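Garment Hanging Station: Gallery

Drollgate workroom, garment handling notes, part 3
Compiled by Rokeya Kodikara, 2024-11-23

This page covers elastic-waist shorts at the hanging station. Trousers and skirts are on their own pages. The test garment throughout was one pair of magenta shorts with a gathered waistband and a stitched center seam. The fabric is light and creases easily, so the way it is laid down affects how it hangs.

The rack stands close to the table so that a garment can be moved between the two in one short reach. Seating is kept at the same station for sorting and tagging work.
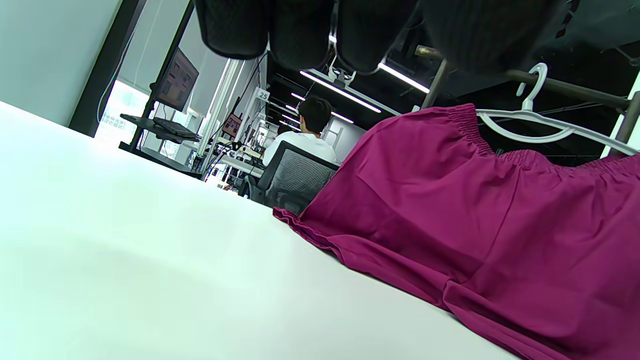 Shorts on a white plastic hanger, hook over the rail, with part of the garment resting against the white tabletop. The waistband dips in the middle below the hanger.
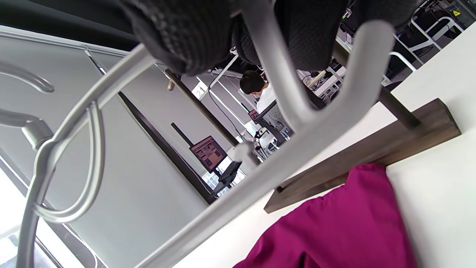
Tubular chair with a black mesh seat, seen from underneath. Magenta fabric in soft folds against the dark brown wooden beam.

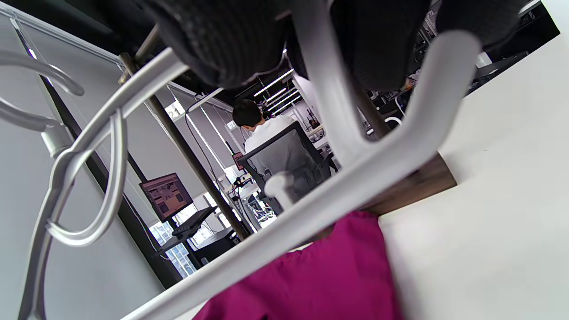 Chair underside and tubing again, with the magenta cloth crumpled near the brown wooden edge of the tabletop.

Settings used for this garment type:

Rail height: 110 cm from the floor for seated work. Raise it by 20 cm for standing work, and for anything with a full-length leg.

Hanger: plain, one-piece, no clips. Clips leave marks on gathered elastic that take almost a day to relax. Walid Zoubi is testing a padded clip from Werkero and will report in February.

Waistband: spread it evenly along the hanger before letting go. If the center sags, move the fabric outward from the seam. Do not pull on the elastic ends.

Legs: both hems should clear the tabletop when the garment is left overnight. Contact with the table sets a fold across the lower leg, and it has to be steamed out.

Chair position: push the seat fully back from the rack before moving garments. Loose hems catch on chair tubing. Hadi Sayegh has asked for a floor mark at the correct distance.

Batch size is 31 pieces per rail for shorts of this weight. Heavier cotton goes on the Parkis rack by the far wall, which has the wider spacing. Corrections to the settings go to Rania Mahasneh.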